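Rulero Desk Drawer Unit, two drawers

Home > Desk storage > Drawer units > Rulero

The Rulero is a small drawer unit for pens, markers, clips and other bits that end up loose on a desk. It has two drawers, one above the other, and comes fully assembled. Both drawers run on waxed wooden runners and can be taken right out for cleaning.

The upper drawer takes pens and board markers laid flat. The lower one is slightly deeper and suits tape, staples and sticky notes.
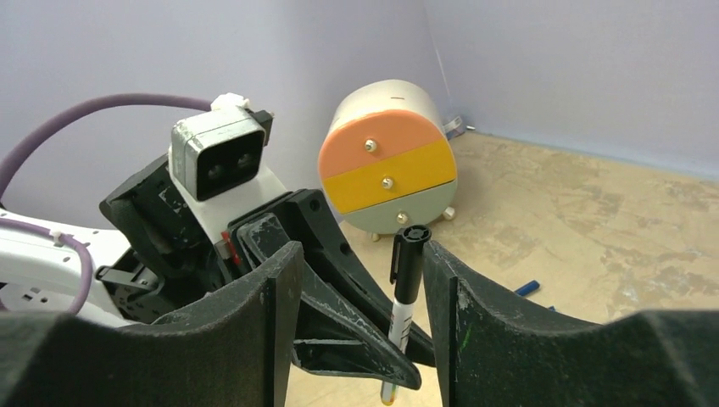

A removable divider is supplied for the upper drawer. It can be fitted in either of two slots, or left out if you want the full width. Spare dividers are sold singly.

Delivery
Orders placed before 2 pm leave our Trernness warehouse the same working day. Delivery is free on orders over £60. Smaller orders are charged at the standard parcel rate, shown at checkout.
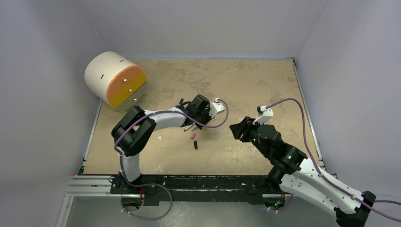 Care and cleaning
Wipe with a damp cloth and dry straight away. Marker ink comes off the outside with a little washing-up liquid if you get to it early. Do not use solvent cleaners - they dull the finish. If a drawer starts to stick, rub a candle stub along the runners.

Returns
Unused units can be sent back within 60 days in the original box. Please include the divider.

Stock news

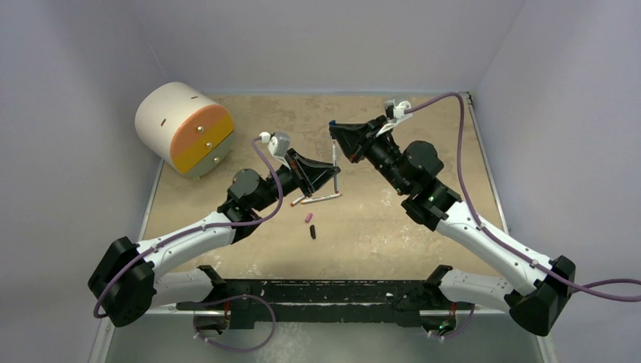 TRERNNESS, February - The Rulero is back in stock after the winter gap. We have 84 units in this delivery and expect the next one in late spring. Back orders are being sent out first.

Schools and offices buying in quantity should ask for a trade price before ordering, as it can't be applied afterwards.
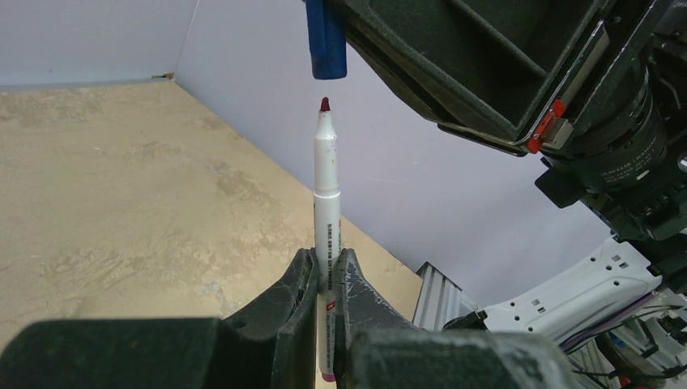 Trade customers can also add a Malabanan pen tray to the same order without paying extra carriage. The tray sits beside the unit and is sold separately.

Made for Drirnora Desk Supplies. Spare knobs and runners are available from the parts page.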